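Workshop Tips: Folding Shirts with Hand-Held Grippers

Notes for the student robotics club, laundry folding project. Updated April 1, 2024.

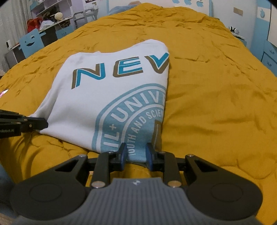

Folded T-shirt on a quilted bedspread, gripper fingertips at the near edge.

These notes cover the practical side of recording folding demonstrations at home. They assume you have been through the club session on calibration and have signed out a pair of grippers. Software setup is on the Horneck page and is not repeated.

Choosing a shirt

Use plain cotton T-shirts in adult sizes. Thin synthetic sports shirts slide off the pads and spring open after the second fold. Very thick cotton makes a stack at the last fold that the fingers can't close on cleanly.

A large print on the chest is useful. It gives the model a clear front and back, and it gives whoever reviews the clip a quick way to check that the fold came out the right way up. Lettering that sits high on the shirt should end up on the top face of the finished rectangle. If a print is stiff or rubbery, expect it to resist a crease. Place the fold line beside the print where you can, and press along it with the closed fingertips before letting go.

Shirts with small marks are fine. Shirts with holes are not, as the pads catch in them. Wash new shirts once to take out the factory sizing, and skip fabric softener, which leaves a film on the rubber.

Choosing a surface

The final task is scored on a bed, so at least half of your recordings should be made on one. A bed is harder than a table for two reasons. The surface gives when you press on it, and the cover moves with the shirt.

Quilted covers need the most care. The stitching leaves ridges, and a low pinch will pick up a ridge along with the hem. To avoid this:

Pull the cover toward the foot of the bed and tuck it under the mattress before starting. It does not need to be flat. It needs to stay put.

Come in with the fingers nearly level with the surface, slide the lower one under the hem, then close. Coming straight down and pinching is what picks up the quilt.

Lift a little and stop. If the cover rises with the shirt, open, back off and try again. Leave the failed grasp in the recording and mark it in the log.

Use a cover that contrasts with the shirt. White on yellow works well. White on white costs you the edges, and reviewers will send it back.

Setting up the room

Shelves, toys and furniture in the background can stay where they are. The trained policy has to work in rooms that people live in, and a club member's bedroom is better data than a bare lab bench. What matters is that nothing moves. Keep pets out and turn off fans.

Draw the curtains if direct sun reaches the bed. A moving patch of sunlight across a session is harder on tracking than a dim room. Use the ceiling light and leave it on for the whole set.

Take down or cover mirrors on wardrobe doors. Tracking will sometimes lock on to the reflection and the hand path will jump.

Two-handed folding

Start each recording with both grippers open and in view of each other. Our standard fold is as follows.

1. Lay the shirt face down, collar away from you.

2. With one gripper holding the shoulder and the other the hem on the same side, bring that side in to the center line. Fold the sleeve back on itself.

3. Repeat on the other side.

4. Take both corners of the hem and bring them up toward the collar. Stop short of the neckline.

5. Fold once more in the same direction, turn the shirt face up and square it by pushing on the edges with closed fingers.

Keep the idle gripper resting beside the shirt, clear of the fabric. Holding it in the air tires the wrist, and the small tremor shows up in the motion data as intent.

Open the fingers fully before withdrawing. Half-open pads drag the top layer and undo the crease — the most common fault in the February set.

Care of the fingertips

Lint is the main cause of weak grip. Wipe the rubber pads with a damp cloth after every 20 folds and let them dry before you carry on. Do not use alcohol or solvent cleaner on them.

Check the pivot screws at the start of each session. They should be snug, with the links swinging freely. A loose pivot lets one fingertip sit ahead of the other, and thin fabric will twist as the fingers close. Tighten by hand with the short driver in the kit. Do not use thread locker unless Eyvindur Lund has approved it for that unit.

If the pads no longer meet evenly, return the pair. Do not sand them.

Logging and storage

Name each session with your initials, the surface and the shirt number. Note any change of surface or lighting as a new session, even if the shirt is the same.

The club target is 500 accepted folds before the Clekton meet. Rejected clips do not count toward it, but upload them anyway. The Riis group is using them to train failure detection.

Store grippers with the fingers open, in the padded Plamo case, with nothing resting on the linkages. Charge the batteries outside the case. Return the shirts folded — by hand is acceptable.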